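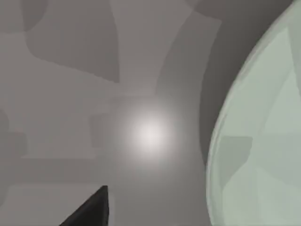

TOMOW, May

Rentals > Owner Resources > Spring Walk-Through

Print this page | E-mail this page

We use cookies to remember your settings. By staying on this site you accept our cookie policy.

Spring safety checklist for the Irnamero guest house, with my comments

I do this walk before the first guests come, and I do it with a flashlight, a pad of sticky notes and a really big coffee. Montserrat Ocampo did the same walk last year and left me her notes, so where I say "last time" I mean hers. Borrow any of this for your own place!

OUTSIDE

1. Front steps and railing – NEEDS WORK. The railing wiggles at the second post. I can move it with one hand, and it was marked "a little loose" last time, so it's getting worse. Longer bolts are on my list for the hardware store in Palacios.

2. House number readable from the road – OK. I finally trimmed the hedge (it only took me all winter to get to it).

3. Porch light – OK. New bulb, and I wiped a whole family of moths out of the cover.

4. Walkway – OK, mostly. One paver has heaved up near the gate. Not a bad one, but I caught my toe on it, and I knew it was there.

SMOKE, FIRE AND GAS

5. Smoke alarms, one per bedroom plus the hall – OK. Pressed every button. The hall one is so loud the neighbor's dog answered it.

6. Carbon monoxide alarm – REPLACE. It still beeps when tested, but the date on the back has passed. New one ordered.

7. Fire extinguisher – OK. Needle in the green, pin in place, hung by the back door where a guest can get at it on the way out. Last time it was under the sink behind the trash bags, which was no good to anyone.

8. Water heater closet – FIXED. Somebody had stored beach towels in there. They live in the bench now, and I put a sign on the closet door.
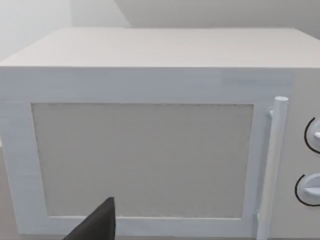

Do I need to test the smoke alarms again if I only changed the batteries last month? Test them anyway, every one, and write the date on a piece of tape inside the cover so the next person knows.

ELECTRICAL AND KITCHEN

9. Outlets near water – OK. Test and reset both worked in the kitchen and the bath.

10. Extension cords – FIXED. I found one running under the bedroom rug to a lamp, so I moved the lamp. Please don't run cords under rugs, I beg you.

11. Breaker panel labels – NEEDS WORK. One switch just says "Humasau," and I have no idea what that controls. Aranka Tóth thinks it's the old pump from the Humasau well. I'm leaving it alone until the electrician comes.

12. Stove burners and hood filter – OK. The filter was greasy enough to be gross, so it had a long soak and went back in.

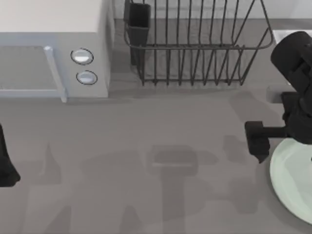 While I was in cleaning mode I pulled out the refrigerator and vacuumed the coils as well, and that was a lot of lint for one winter.

BATH AND BEDROOMS

13. Hot water temperature – FIXED. It came out of the tap hotter than I like with little kids staying, so I turned the heater down and checked it again after lunch.

14. Grab bar in the shower – OK. I hung on it with both hands and it didn't budge.

15. Bedroom windows open all the way – NEEDS WORK. The back bedroom one is painted shut at the bottom. This is a way out in a fire, so that room stays off the calendar until it opens.

16. Top bunk rail – OK. Tightened two screws.

STILL OPEN: railing bolts, the paver, carbon monoxide alarm, panel label, back bedroom window. I have $100 set aside for the small stuff, and the electrician gets his own envelope. Aranka has the spare key if the delivery comes while I'm out.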